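From: Cadi Dafis
To: Dillbridge Car Swap list
Date: 12/24/20
Subject: Re: [dillbridge-cars] renewal went up again??

Hi all,

Amarasinghe wrote:
> My renewal came in and it's $544 more than last year, same car,
> no tickets, no claims. Is everyone seeing this or is it just me?
> Also does anybody know if they still ask for the odometer reading?

Not just you! Mine jumped in November, though not by that much (ouch). I called and sat on hold for almost 10 minutes, and then the guy was really nice and went through the whole thing line by line. It was still listing me as commuting to the old office, and I've been working from home since spring. He switched me to pleasure use and a good chunk of the increase went away right there on the phone. 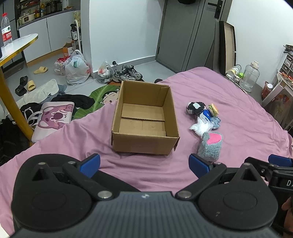 So I'd check your annual mileage first, then the deductible. I had two cars on the policy and somehow they had different deductibles, which I never asked for as far as I remember. And yes, they asked for the odometer reading on both. I had to run out to the driveway in my slippers, so go write yours down before you call.

> I got a quote from Undico but it seems too cheap.

I'd look at the liability limits on that one. When I tried them the low price was for the state minimum, and once I bumped it up to match what I have now it came out within $10 of my old policy. Skostis was a bit better for me but they wanted the whole six months up front, and I wasn't going to do that right before the holidays.

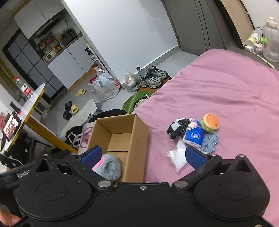
One more thing, don't cancel the old policy until the new one has started! My sister had a gap of 2 days once and got a higher rate for it the next time she shopped around.

Let us know what they say, and if you find anybody good for roadside coverage I'm looking too.

Cadi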